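Drikura Home Help
Home | Kitchen | Laundry | Garden | Small Repairs | Ask Something | Log in

We use cookies to remember your log-in and to see which pages get read. Accept all | Manage

Kitchen > Storage and surfaces

Table pushed up against a tiled wall – how do you stop it turning into a dumping ground?

Posted by plumjar, 5/21/24

Hello all, long-time reader, first proper post. We moved in October and the new kitchen has hardly any worktop, a short bit either side of the cooker and that's your lot. So my old table has gone up against the wall and it's doing the job of a worktop AND the table we eat at. I love it there, it gets the morning light and I can stand and chop and look out at next door's cat.

The trouble is what's happened to it since. First it was the salt and pepper, fair enough. Then the sugar, then the tea things, then the big serving dishes that don't fit in the one decent cupboard, and now when we want to eat we shove everything back against the tiles and balance our plates in what's left. I have a flowery tablecloth on it that was my gran's and I can't remember when I last saw the middle of it.

A few particular things I'd like help with, if anybody's got the same set-up:

The back edge. Crumbs and flour and goodness knows what go down between the cloth and the wall. The table doesn't sit tight to the tiles, there's a pipe boxed in at the skirting so it stops short by 14 mm (I measured, yes). It's too narrow to get a hand down and just wide enough for a teaspoon. I have lost two teaspoons.

The cloth itself. Do I give in and get a wipe-clean one? I've been looking at the Cusska ones but I don't want the room to feel like a café. The gran cloth goes in the wash at 40 and comes out fine, it's just that I have to clear the whole table to get it off, so I put it off and put it off.

And the big dishes. I've got too many, I know I have, but I use them for fruit and for salad and when people come round. Some are quite heavy. They won't go in the cupboard without being stacked inside each other and I'm nervous about chipping them. Is it daft to just leave them out?

The tiles behind are plain white, if that makes a difference, and they show every splash. Any ideas welcome, cheap ones especially!

--

gravyboat_13

Get rid of half of it. That's all there is to it I'm afraid. If a thing hasn't been used in a month it goes in a box, and if you haven't opened the box by Christmas the box goes to the charity shop.

For the gap use a bit of pipe lagging, the grey foam stuff. Cut it to length, push it down, done. Costs next to nothing.

Tiles – washing up liquid and a cloth. I tried that Ultora spray everyone goes on about and couldn't tell the difference.

--

windfall apple

I wouldn't be quite so fierce as the answer above, though I do like the pipe lagging! We did something similar with a rolled tea towel, which looked nicer but got grubby quickly, so foam is probably the better idea. You can always let the cloth hang over it so it doesn't show. Before you push it down do fish out your teaspoons. A wooden ruler with double-sided tape on the end works, or a magnet on a string if your spoons are the sort that stick to magnets (mine aren't, very annoying).

Our kitchen is nearly the same as yours by the sound of it. Table along the wall, white tiles, flowery cloth, too many dishes. We've been here 19 years and I've had a good few goes at it, so I'll tell you what stuck and what didn't.

What didn't: a shelf unit that stood on the table. It sounded ever so clever, you lift things up and get the space underneath. In practice the space underneath filled up with post and batteries and it was a pain to wipe round. Gone within the year. Then there was a tray for "all the little things", which I'd seen done beautifully in a magazine. It was a good tray, but all it did was give the clutter a frame, if you see what I mean, and I kept buying nice little jars to go on it. And hooks on the tiles, the sticky kind. They held for a bit and then one of them let go in the night with a frying pan on it and frightened the life out of us.

What did stick is dull, really. The strip nearest the wall is for things that live there, and the front is for whatever we're doing. I don't let the back strip get deeper than one row. If something new wants to come and live there, something else has to go and find a home. I did put a line of tacking stitches along the underside of the cloth the first week so I could feel where the row ended, which my other half found very funny, but by the time the stitches came out I'd got used to it.

Round, low things are best at the back in my opinion, with the lid on if they've got one. They don't tip when you reach over them and they wipe down in one go. Tall bottles are the worst. They get knocked, they drip down the side and leave a ring on the cloth, and they hide the socket. Ours moved to the windowsill by the cooker.

On the cloth, keep your gran's! I have two that I swap over. The second one came from the market stall outside Tarawneh (the hardware shop, if you're local you'll know it) and it isn't anything special, but having a spare means I strip the table and re-lay it in one go and the wash can take as long as it likes. I do it when the fruit's run down and the dishes are light. Shake it outside first, or the crumbs end up as paste in the door seal. If something greasy goes on it, a dab of washing up liquid straight away, left for a while, then into the machine with the rest. A busy floral pattern forgives an awful lot, which a plain one never will.

I did have a wipe-clean one for a time. Very practical, and I was forever mopping it, and I missed the softness of a proper cloth under my wrists when I was shelling peas. Plates slide about on them as well. Each to their own, though. If you've got small children I'd say go for it and never mind the café.

As for leaving the big dishes out, no, I don't think it's daft in the least. A dish with something cheerful on it is half the pleasure of a kitchen.
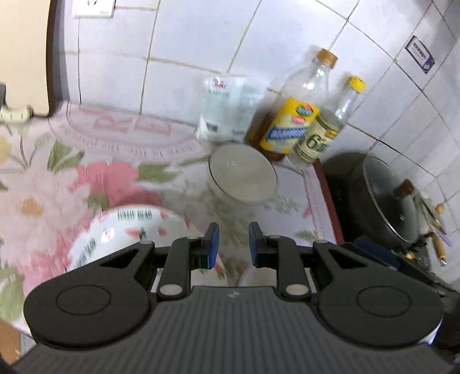
I'm very partial to anything with watermelons on, for instance, and I'd sooner look at a watermelon dish all year than shut it in the dark and get it out for one barbecue. Put the patterned ones where you'll see them and store the plain ones. If a dish is out it should be earning its place, so ours has fruit in, or the salad draining, or the bread when we've got people round. An empty one collects keys and receipts before you've turned your back.

For the ones that do have to be stacked, a circle of old towel or felt between each one, cut a little bigger than the foot of the dish so it takes the weight. Heaviest at the bottom, obviously, and not too many in a pile or you'll never bother getting at the bottom one. I've got a chip in the rim of a lovely white one from lifting it out at an angle with wet hands, and I was so cross with myself.

One more thing about the tiles. I wipe mine while the kettle boils, only the bit behind the table, with a damp cloth and then a dry one. The dry one is what makes the difference, otherwise they dry smeary and you notice it every time the sun comes in. The grout I do properly now and then with bicarb and an old toothbrush. I've used the Ultora as well and I thought it was all right on grease, but I don't care for the smell near food.

Oh, and pull the table out when you change the cloth. Even with the foam in. You'll be horrified, but you'll be horrified less each time.

--

plumjar

Thank you both, this is lovely! I went and got the pipe lagging this morning and it fits a treat once you squash it a bit. Teaspoons recovered (and a biro, and a very old pea). I've boxed up a few things in the hall cupboard to keep gravyboat_13 happy, and I've moved the oil and vinegar off to the windowsill.

The one row rule is going to be hard, I've already cheated with the biscuit tin. Keeping gran's cloth though, and looking for a second one. Does anyone know if the felt for the dishes has to be the wool sort or will craft felt do?

--

windfall apple

Craft felt's fine, I've used it. Just don't put it between dishes that are still damp or the colour can come off, red especially.

--

4 replies | Follow this thread | Report a post

Get our monthly kitchen letter in your inbox. Enter your email to sign up.

Contact | House rules | Privacy | © Drikura Home Help | Back to top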